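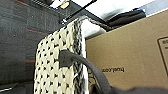 Körbe aus Papierkordel: Messen, Beladen, Einräumen

Im Dezember habe ich das Abstellregal im Arbeitszimmer neu aufgeteilt und dabei die Kartons, soweit es ging, durch offene Körbe ersetzt. Der erste Korb der neuen Serie ist cremefarben, grob geflochten, mit schwarz-weiß meliertem Rand und derselben melierten Kordel an der Ecke. Auf die Farbe kam es mir nicht an. Ich wollte wissen, ob so ein Geflecht als Behälter für Kabel, Netzteile und Stoffsachen taugt oder ob man nach einem halben Jahr doch wieder bei Pappe landet.

Bestellt hatte ich bei Flemell, Modell Onance, vier Stück. Die Maßangaben im Shop beziehen sich auf die Oberkante. Unten sind die Körbe schmaler, was bei einem Regal mit festen Seitenwänden egal ist, beim Befüllen mit rechteckigen Schachteln aber nicht. Wer Ordner oder Schuhkartons einstellen will, muss am Boden messen.

Material

Papierkordel ist verdrilltes Kraftpapier, meist auf ein Drahtgestell geflochten. Meine Exemplare haben oben einen umlaufenden Draht, in den Seitenflächen keinen. Die Wände geben also nach, wenn man dagegendrückt, und stellen sich danach nur teilweise zurück. Bei einem Korb, der mit Ladegeräten gefüllt ist, entsteht mit der Zeit ein Bauch. Ich habe deshalb in die beiden schwer beladenen Körbe Einlagen aus Graupappe gestellt, an den Ecken geritzt und gefaltet, nicht geklebt.

Das Flechtmuster ist offen, zwischen den Strängen bleiben kleine rautenförmige Lücken. Für Textilien ist das angenehm, weil Luft durchkommt. Für Kleinteile ist es unbrauchbar. Eine Büroklammer rutscht durch, ein Micro-USB-Stecker verhakt sich und zieht beim Herausnehmen am Geflecht. Kleinteile liegen bei mir jetzt in flachen Dosen mit Deckel, die Dosen stehen im Korb.

Feuchtigkeit ist der zweite Punkt. Papierkordel verträgt einen nebelfeuchten Lappen, mehr nicht. Ich sauge mit dem Bürstenaufsatz auf niedrigster Stufe, immer in Richtung der Stränge. Quer dazu stellt man Fasern auf, die man nicht mehr glatt bekommt.

Belastung

Der Hersteller nennt keine Traglast. Ich habe einen Korb auf die Küchenwaage gestellt und mit Netzteilen gefüllt, bis sich der Boden sichtbar durchbog, wenn ich ihn an den Schmalseiten anhob. Den Wert schreibe ich nicht hin, er gilt für ein Exemplar und einen Nachmittag. Als Regel genügt mir: Was ich nicht einhändig aus dem obersten Fach ziehen will, kommt nicht in einen Korb.

Am Rand sollte man den Korb nur mit beiden Händen gleichzeitig greifen. Einseitiges Ziehen verdreht den oberen Draht, und ein verdrehter Korb steht nie wieder plan. Einen habe ich auf diese Weise verzogen, er steht jetzt unten rechts, wo es nicht auffällt.

Pappe gegen Geflecht

Ganz verschwunden sind die Kartons nicht, und das ist auch so geplant. Für alles, was länger als ein Jahr liegt, bleibt Wellpappe die bessere Lösung: deckt ab, lässt sich stapeln, kostet nichts und ist beschriftbar. Das Geflecht staubt ein, und stapeln darf man es nicht. Meine Aufteilung sieht so aus:

Karton: Unterlagen, Originalverpackungen mit Restgarantie, Winterzubehör im Sommer und umgekehrt.
Korb: alles, was mindestens einmal im Monat gebraucht wird.
Dose im Korb: Adapter, Klemmen, Schrauben, Speicherkarten.
Weder noch: lange Kabel. Die hängen an der Rückwand an Haken, grob nach Länge sortiert.

Bedruckte Kartons sind beim Wiederverwenden ein Ärgernis. Ich lese den alten Aufdruck unwillkürlich mit und suche dann im falschen Behälter. Inzwischen drehe ich die bedruckte Seite zur Wand und klebe auf die andere ein Etikett, 68 Millimeter breit, Schrift schwarz, immer oben links. Für die Körbe habe ich Anhänger aus Karton geschnitten und mit Baumwollgarn durch das Geflecht gebunden. Klebeetiketten halten auf Papierkordel nicht.

Regal

Das Regal ist ein Gourlay mit verstellbaren Böden, Gesamtbreite 200 cm. Den lichten Abstand zwischen zwei Böden habe ich im Korbfach auf 322 Millimeter gesetzt. So bleibt über dem Rand eine Handbreit Luft, und man kann hineingreifen, ohne den Korb herauszuziehen. Vorher war der Abstand kleiner, mit dem Ergebnis, dass ich jeden Korb für jedes Kabel ganz herausgeholt habe. Das kostet Zeit und auf Dauer den Boden, denn die Unterseite scheuert bei jedem Zug über die Brettkante.

Gegen das Scheuern liegt unter jedem Korb ein Streifen Filz, 3 mm, mit doppelseitigem Band am Brett fixiert – nicht am Korb, dort hält das Band ebenso wenig wie die Etiketten. Gut funktioniert auch ein Rest Linoleum, der gleitet sogar besser, riecht aber die ersten Wochen.

Textilien

Taschen, Tücher und Schutzhüllen hatte ich lange oben auf den Kartons abgelegt. Das geht so lange gut, bis man an den Karton muss. Jetzt gilt: gerollt, hochkant, in den Korb mit der glattesten Innenseite. Gerollt heißt bei mir auf Korbhöhe gefaltet und dann von der kurzen Seite her aufgerollt. Dunkle Stoffe ziehen auf hellem Geflecht sichtbar Fussel, ein alter Kissenbezug als Innenfutter behebt das. Er wird über den Rand geschlagen und lässt sich waschen, was man vom Korb nicht behaupten kann.

Jeanie Baird hatte mir zu den Filzboxen von Jumico geraten, die sie im Flur stehen hat. Ich habe eine davon zwei Wochen zur Probe gehabt. Die Wände stehen besser, Kleinteile bleiben drin, und der Filz verträgt seitlichen Druck. Dafür zieht er Staub und Tierhaare an, und leer klappt die Box bei der kleinsten Berührung zusammen. Im Flur bei Handschuhen sehe ich den Vorteil. Im Regal, wo ständig halbvolle Behälter stehen, nicht.

Offene Punkte

Der verzogene Korb: Ich will versuchen, den Draht mit zwei Leisten und Zwingen über Nacht zu richten. Ob das Geflecht dabei Druckstellen bekommt, weiß ich noch nicht, Filz als Zwischenlage liegt bereit.

Außerdem fehlt ein Platz für die Verlängerungskabel mit Trommel. Sie passen in keinen Korb und hängen an keinem Haken vernünftig. Vorläufig stehen sie auf dem Boden neben dem Regal.

Stand: 5. Januar 2024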